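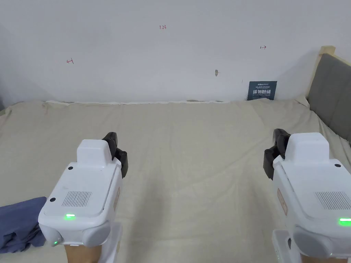
Dovisetti

Hi! Dovisetti is my little word list of bedding and bedroom terms in Hungarian and English, and it grew out of a stack of notebooks that Erzsébet Medve let me borrow in June. She kept them for years while translating mail-order catalogs, and her handwriting is lovely (mostly).

What's in the folder

terms.csv -- the main list, one term per line, with the English next to it
variants.csv -- regional words and old spellings
notes.txt -- my grumbling about the hard ones

The columns in terms.csv are hungarian, english, part_of_speech and source. Source is the notebook number, 1 to 14. If it's blank, I got the word from Dezső Bodnár over the phone, so go easy on the spelling.

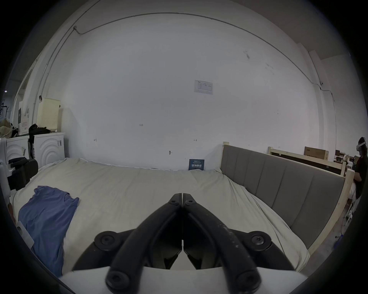 A large bed, filed under "ágy".

Things to know before you use it

I typed everything by hand, so there are typos! Notebook 4 got damp at some point and I skipped any line I couldn't read. Duvet, quilt and comforter were a headache -- I put "paplan" for all three and left it at that. If you sort the file, set your locale to Hungarian or the accented letters land in odd places.

Files are UTF-8, commas between fields, no fancy quoting. Use it however you like, just keep Erzsébet's name with it. Fixes are very welcome, and I go through them on Monday evenings.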